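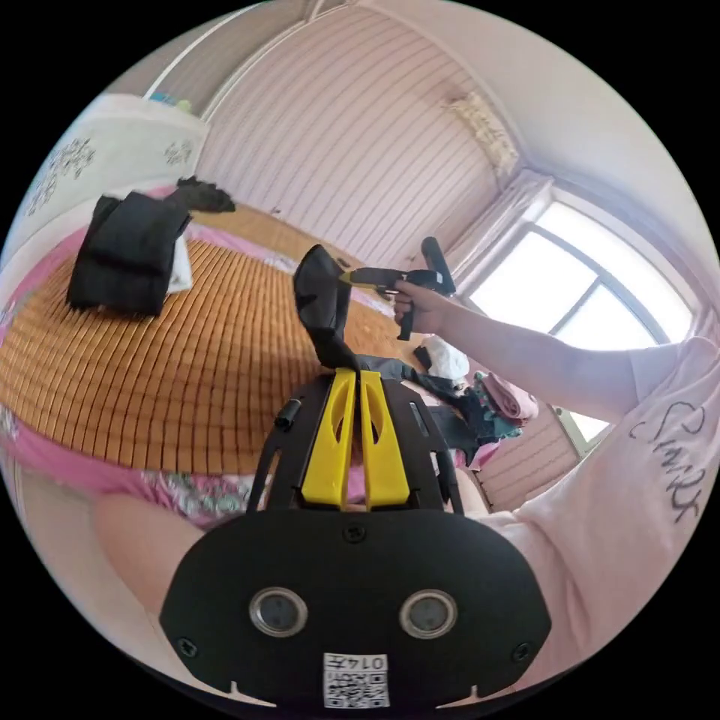 图 3　正后方视角：黑色机身，两根黄色夹指

首页　产品　安装指南　备件　经销商　联系我们

本网站使用 Cookie 以保存您的语言和地区设置。继续浏览即表示您同意。　接受　管理设置

分类：安装指南 / 瑜伽墙绳 / 家用与小型教室

第3章　Utetti 墙绳系统的安装与首次使用

本章适用于 Utetti 单人位墙绳系统。双人位的横梁结构不同，请参阅第4章。开始之前请先读完本章，并按第2章的装箱清单核对配件。安装需要两名成年人，其中至少一人有使用冲击钻的经验。

3.1 墙体要求

墙绳系统只能固定在承重墙上。允许的墙体为现浇混凝土墙和实心砖墙。空心砖墙、加气混凝土墙、石膏板隔墙和轻钢龙骨墙均不适用随箱附带的膨胀螺栓。

如果墙面有抹灰层，厚度不应超过 15 毫米。抹灰层敲击时声音发空，须先铲除并修补，待修补处完全干透后再安装。瓷砖墙面请先用瓷砖钻头打穿砖面，再换混凝土钻头，打穿砖面时关闭冲击功能。

注意：钻孔前请用探测仪检查墙内的电线、水管和暖气管。开关和插座正上方、正下方的竖直区域一律不要钻孔。

注意：租用场地请先取得业主的书面同意。

3.2 所需工具

以下工具不包含在包装内：

– 冲击钻，配 12 毫米混凝土钻头
– 水平尺，长度不小于 600 毫米
– 卷尺、铅笔、美纹纸胶带
– 扭力扳手，配 17 毫米套筒
– 吸尘器或手动吹气球
– 护目镜、防尘口罩、耳塞
– 稳固的人字梯

电动冲击扳手不可代替扭力扳手。

3.3 确定高度

系统有上、中、下三排挂点。上排供站立和前弯体式使用，中排供倒挂使用，下排供坐姿和仰卧体式使用。

中排挂点的标准高度为 1,303 毫米，从铺好的成品地面量起，量到挂环中心。如果练习时固定使用拼接地垫，应把地垫厚度计入。该高度按身高 176 厘米的使用者设定。

主要使用者身高与此相差较大时，可以调整中排高度。身高每相差 10 厘米，中排相应上移或下移 60 毫米。几个人共用一套时，按最高的使用者确定高度，其余人用绳上的调节扣缩放。

上排和下排的位置由随箱纸模板给出，与中排联动，不需要另外计算。

说明：本手册 2.1 版以前的纸模板以下排为基准。新旧模板不可混用。模板右下角印有版本号，请与本手册封底核对。

3.4 画线和钻孔

1. 在墙上标出中排高度，用水平尺画一条横线，长度比模板两侧各多出 50 毫米。

2. 把纸模板上的红色基准线对准所画横线，用美纹纸胶带贴牢四角。两人配合，一人扶模板，一人看水平尺。

3. 后退几步，检查模板左右两侧是否有足够空间。挂点中心到侧墙、柜子或门框的距离不得小于 700 毫米。墙前方应留出至少 2 米的空地。

4. 用铅笔透过模板上的十字标记标出孔位，然后取下模板。用卷尺复量同排两孔的间距，误差不得超过 2 毫米。

5. 在钻头上缠胶带标出 85 毫米深度。

6. 垂直于墙面钻孔。遇到钢筋时立即停止，整套模板水平移动至少 40 毫米后重新标记。不要只移动其中一个孔。

7. 把孔内粉尘吸净或吹净。吹孔时戴好护目镜。

8. 废弃的孔用无收缩砂浆填满，固化后再继续下一步。

3.5 安装底座和挂环

1. 把膨胀螺栓连同底座一起穿入孔内，用手拧上螺母和垫圈。垫圈的弧面朝外。

2. 确认底座背面与墙面完全贴合。如有缝隙，取下底座，磨平墙面凸起处。不可用纸片或木片垫平。

3. 用扭力扳手分两次拧紧。第一次拧到 20 牛·米，所有螺母都拧到位之后，第二次拧到 40 牛·米。

4. 如果螺栓随螺母一起转动，或者扭力始终上不去，说明螺栓没有胀紧，该孔不能使用。请按 3.4 第6步处理。

5. 把挂环旋入底座，直到听到卡扣声，再将侧面的锁紧螺丝拧紧。挂环应能左右摆动，不应前后松动。

6. 盖上装饰盖。装饰盖只起遮挡作用，检查螺母时可用指甲撬开。

小心：挂环卡扣处有夹手的可能，旋入时手指不要放在底座与挂环之间。

3.6 挂绳

包装内有长绳一对、短绳一对、骨盆吊带一条。长绳两端有蓝色缝线，短绳两端为灰色缝线。

1. 检查绳身有无割痕、起毛、变硬或变色。新绳表面有少量浮毛属于正常现象。

2. 把绳环从下方穿过挂环，再将绳尾穿过绳环拉紧，形成套结。左右两侧的套结方向应一致。

3. 推动调节扣，使两根绳的下端齐平。可以站在墙前，双手各握一端向下拉，看两肩是否同高。

4. 骨盆吊带只能挂在中排。吊带的宽面贴身，缝有标签的一面朝外。

注意：不要用登山扣、S 形钩或其他厂家的绳子代替原装配件。Mihăilă 系列的旧款绳可以继续使用，但须更换为新款调节扣，备件号见附录 B。

3.7 负载测试

首次使用之前，以及每次拆装之后，都要做一次负载测试。

1. 在墙前铺好垫子，移开周围的硬物。

2. 把长绳挂在上排，双手握住绳端，双脚踩地，身体慢慢后仰，让绳子承受部分体重。保持一分钟。

3. 由另一人观察底座边缘。底座不应移动，墙面不应出现裂纹或掉灰。

4. 换到中排，装上骨盆吊带。背对墙站立，吊带置于髋部，身体缓慢前倾，双脚不离地。保持一分钟。

5. 下排用短绳测试：坐在垫上，面对墙，双脚抵墙，向后拉绳。

6. 测试完成后撬开装饰盖，用扭力扳手复查每个螺母。若有螺母转动超过四分之一圈，重新拧紧并重复全部测试。

单人位系统的最大使用者体重为 120 公斤。同一时间只允许一人使用。

警告：测试中出现异响、底座位移或墙面开裂，请立即停止，取下所有绳子，并联系经销商。在问题解决之前不得使用。

3.8 首次练习

没有墙绳经验的使用者，前几次练习应有合格教师在场。以下顺序由 Brigitta Widmer 和 Pirmin Wieser 两位教师为本手册编写，只用上排和下排。

1. 手握长绳站立，面向墙，双脚与髋同宽。保持五次呼吸，感受绳子的受力方向。

2. 双脚向后退，髋部后送，躯干逐渐与地面平行。膝盖可以微屈。保持八次呼吸。

3. 向前走回，站直，松开双手。稍停后再进行下一步。

4. 转身背对墙，双手在身后各握一根长绳，胸口向前上方抬起，手肘不要锁死。保持五次呼吸。肩部有旧伤者跳过此步。

5. 换短绳，坐姿面对墙，双腿伸直，脚掌抵墙。背部拉长，轻轻拉绳，保持八次呼吸。坐骨下可垫折叠的毯子。

6. 仰卧休息，小腿放在椅面上。

练习前两小时内不宜进食正餐。请摘下戒指、手表和项链，长发扎在脑后。

高血压、青光眼、视网膜疾病、颈椎疾病患者以及孕妇，在使用中排做任何倒置体式之前应咨询医生。儿童只可在成人看护下使用，不可把墙绳当作秋千。

3.9 日常检查和保养

每次使用前：看绳子和吊带的缝线，拉一拉每个挂环。

每月一次：撬开装饰盖，查看螺母有无松动，清理挂环内的积灰。

每年一次：用扭力扳手按 3.5 的数值复查，并把日期记在封底的表格里。教室使用的系统每半年复查一次，建议固定在五月和十一月。

绳子可装入洗衣袋，30 度以下机洗，不可甩干，不可放在暖气上烘。吊带只能手洗。挂环用微湿的布擦拭，不要上油。

家用绳子和吊带的使用年限为五年，教室使用为两年。到期后即使外观完好也应更换。更换下来的绳子请剪断后丢弃。

3.10 常见问题

绳子左右长度总是不一致。
检查调节扣的安装方向，带凸点的一面应朝外。如果方向正确，把两根绳对调，看差别是否跟着绳子走。若是，请更换该对绳子。

挂环摆动时有摩擦声。
松开锁紧螺丝，取下挂环，擦净螺纹后重新装上。声音仍在时更换尼龙衬圈。

装饰盖容易脱落。
抹灰层较厚的墙面有时会出现这种情况，不影响承重。可以订购加深型装饰盖。

搬家后能否重新安装。
底座、挂环和绳子可以继续使用，膨胀螺栓必须换新。备用螺栓包每包八支，可向 Sestbridge 或 Drandov 经销点订购。

本章修订：Jonas Wyss
技术审核：Edeltraud Sutter
修订日期：2025年12月25日

上一章：装箱清单　下一章：双人位横梁

订阅安装与保养通讯，新版手册发布时会以邮件通知您。　输入邮箱　订阅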